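Trekcombe Unit 8: Work Table and Packing Area Checklist

Inspection date: 2023-02-27
Previous inspection: January
Area covered: table, white board, baskets, floor underneath, lighting, shelving by the door

Mark each item OK, ACTION or N/A. Put a comment against anything that isn't a plain OK. Carry open items forward from the last sheet.

1. Table, stability
OK. Does not rock when leaned on at any corner. Feet checked and one levelling pad turned down slightly at the back. The building dates from 1983 and the floor slopes towards the drain, so the pads need looking at every time the table is shifted.

2. Table, height and reach
OK. Standing users should be able to work with their elbows near their sides. Clear space in front of the table to be 600 mm or more. Measured at the narrowest point and it passes, but only with the Kundgate trolley pushed right back against the wall.

3. Wooden edges
OK. Run a gloved hand along all the pale wood. No splinters found. One rough patch from the January sheet has been sanded and can be closed.

4. White surfaces
OK. Wipe down before checking. Look for chips, lifted corners and sticky residue from labels. Residue came off with warm water and a cloth. Do not use the Skilari degreaser on these, it leaves a film and phone cases slide on it.

5. Handling of small goods
OK. Phone cases to be lifted clear of the board before they are moved across, and kept over the board while they are held. Dragging them marks both the case and the surface. Wrist jewellery is allowed if it is thin and sits close to the skin. Loose bangles and long chains come off. 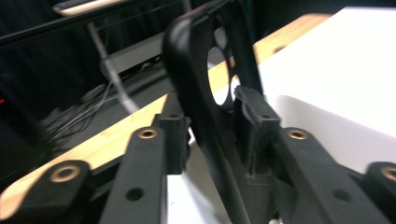
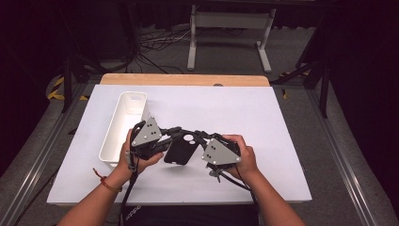
6. Baskets
ACTION. White plastic baskets are to stand beside the work with the long side running away from the user, so the near end can be reached without stretching. Check the handle cutouts for sharp moulding. One spare basket on the shelving has a split under the handle. Take it out of use and order a replacement from Pawlak, same size as the others.

7. Cables
OK. Cables at the table should have enough slack for both arms to move freely and must not cross the walkway. Check the full length by hand for nicks and flattened spots. Two old ties cut off and thrown away.

8. Floor under and in front of table
ACTION. Anti-fatigue mat is curling at the left corner. Tape is a short-term fix only. Replace the mat before the next inspection.

9. Lighting
OK. Even across the table, no flicker. The white surfaces throw back some glare in the afternoon and the blind should be lowered when that happens.

10. Shelving by the door
OK. Load limit 200 kg per bay, label still readable. Heavier boxes moved to the bottom shelf during the visit.

11. First aid and spill kit
ACTION. Plasters low. Spill kit sealed and in date.

Open items: 6, 8, 11
Copy to be kept in the folder by the door until the next sheet is filled in.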